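Tuesday, glue tests, batch 3

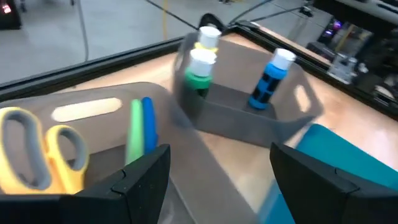

Scissors and markers in the gray caddy.

Mixed the Holzer paste at 200 g flour to 1000 g water and it came out way too thin — slid right off the kraft paper. Second go with 417 g was a brick, so I'm settling somewhere in between tomorrow. Fung-ping Tu thinks the Siltton starch holds better on book cloth and she may be right (annoying!). My Husia endpapers cockled again, both sheets, grain running the wrong way, totally my fault. Left the Rotolton boards under weights till morning. Need more wax paper, and somebody please label the small brushes.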